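FOR IMMEDIATE RELEASE
February 10, 2024

Kornance opens pay-what-you-can coaching circles for people starting over at work

Peer groups, a new workbook and a June retreat. Sign-up open now.

RADEBE HOUSE. Kornance, the life and small business coaching practice founded by Sizwe Zulu, is opening its coaching circles to the public. Pay what you can. No application essay, no interview, no "discovery call." You fill in a short form, pick a time slot, show up.

The circles are for people in the middle of a change. Laid off. Back to work after kids or after caring for a parent. Running a one-person business that has quietly stopped being fun. Until now they were only open to private clients, and the waiting list for those got silly.

"I kept turning people away and then going home and feeling bad about it," said Zulu. "Most of them didn't need me one on one for a year. They needed six other people in the same boat and somebody to keep an eye on the clock."

What a circle is

Seven people and one trained host. Nine weeks. One 75-minute call a week, same slot every week, cameras on if you can manage it. Each member gets a turn in the middle: you bring one real problem, the group asks questions, and no one is allowed to give advice for the first ten minutes. That rule is strict. Hosts will cut in.

Between calls there is a short written task, usually a page. Things like: list everything you said yes to last week and put a mark next to the ones you'd say yes to again. Or write the email you have been putting off, don't send it, bring it along. 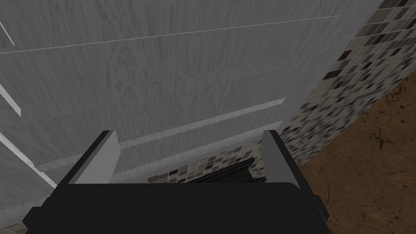
Circles are not therapy and hosts are not therapists. Anyone who needs that kind of help will be pointed to it, kindly and fast. They are also not a sales funnel. Hosts are not allowed to pitch their own services to members during the nine weeks or for six months after.

The numbers

Since the private circles began, 884 people have gone through one. Of those, 691 finished all nine weeks. Kornance asked every finisher to fill in an exit form and 330 did, so please read anything below with that in mind, it is the people who bothered to write back.

The most common answer to "what changed" was not a new job. It was "I stopped doing something." Dropped a client, quit a board, stopped checking email in bed. New jobs came second. Third was a hard talk with a spouse or business partner that had been due for a long time.

The most common complaint was the homework. Too much of it in the early weeks. It has been cut back.

The workbook

Alongside the circles comes Makanus, a 27-page workbook that follows the same nine weeks. It can be used alone, with a friend, or with a circle. Free to download, printed copies at cost plus postage.

Makanus is short on purpose. Earlier drafts ran to well over a hundred pages and test readers stopped somewhere in the second chapter. What's left is mostly questions with room to write under them. There is a money page (what you need a month, what you want a month, what you are scared of), a calendar page, and a section on asking for help that Zulu rewrote more times than he cares to say.

"People skip the money page. I skipped it too when I was testing it," he said. "Do it in pencil, do it badly, just don't leave it blank."

The download comes as a plain PDF and as a large-print version. An audio version, read by Zulu, is being recorded now and will go up chapter by chapter. The first two are done. The third has to be done over becuase of a leaf blower next door.

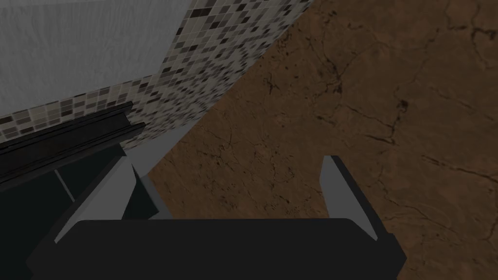 Simulated view with a black gripper palm, two light gray fingers and a cracked brown floor.

What it costs

Suggested price is the cost of one dinner out per call. Pay less if you need to, pay nothing if you need to. Members are never asked to explain. The host does not see what anyone paid, and neither does the rest of the group.

Part of the program is covered by fees from Kornance's business clients, part comes from members who pay over the suggested price. If there's ever a shortfall the number of circles goes down, the price does not go up.

Refunds: if you come to the first two calls and it isn't for you, say so and whatever you paid comes back. Your seat is not refilled mid-way, groups stay closed once they start.

Hosts wanted

More circles means more hosts. Kornance is taking on a new group for its host training, called Virkiron. It runs over five weekends, online, and is open to coaches, teachers, nurses, managers, clergy, anybody who has led a room of people and lived to tell the tale. A coaching certificate is nice but not required. Having sat in a circle yourself is required, so new hosts without that will be placed in one first.

Hosts are paid per circle. Rate is on the sign-up page, same for everyone, first-timers included.

Training covers keeping time, handling the person who talks too much, handling the person who doesn't talk at all, what to do when someone cries, what to do when someone leaves, and how to end. A lot of time is spent on how to end.

June retreat

The first in-person gathering for circle members and hosts will be held in June at Radebe House, where Kornance has its office. Two days, no keynote. Mornings are working sessions in small groups. Afternoons are free for walks, naps or side conversations. There will be a table for swapping books, bring one or two you're done with.

Places are limited and will be offered first to people who have finished a circle, then to current members, then to anyone on the newsletter list. Meals included. Lodging is not, a list of places nearby will be sent with the confirmation. The ground floor is step-free and all sessions will be held on it. Please tell us about food needs on the form and not by seperate email, they get lost. 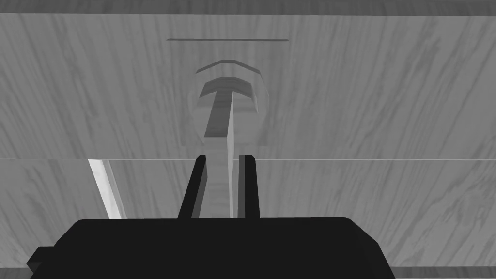

Computer-rendered scene: black gripper, fingers open on either side of a vertical element.

How to sign up

Go to the Kornance site and choose Circles, Workbook, Hosts or Retreat from the top menu. Each has its own form. Circle slots are early morning, lunch hour and evening, Eastern time. Evening fills first. If you can do lunch, please do lunch.

You will get a confirmation with your host's first name, your start week and the link. If you don't see it check your junk folder, then write to us.

Employers asking about circles for their own staff: yes, possible, but those are run separately and are not pay-what-you-can. Same format, same no-advice rule. Managers and the people who report to them are never placed in the same group.

About Kornance

Kornance is a coaching practice for people making changes in their work and for owners of very small businesses. It offers one-on-one coaching, peer circles, and free printed and audio materials through its online shelf. Founder Sizwe Zulu ran a print shop before training as a coach and still does the layout for all of the workbooks himself.

Media contact

Sizwe Zulu, Kornance, Radebe House. Interviews by phone or video, mornings best. Review copies of Makanus on request, say if you want print or PDF. Past members willing to talk to press can be put in touch, please allow a couple of days for that.

###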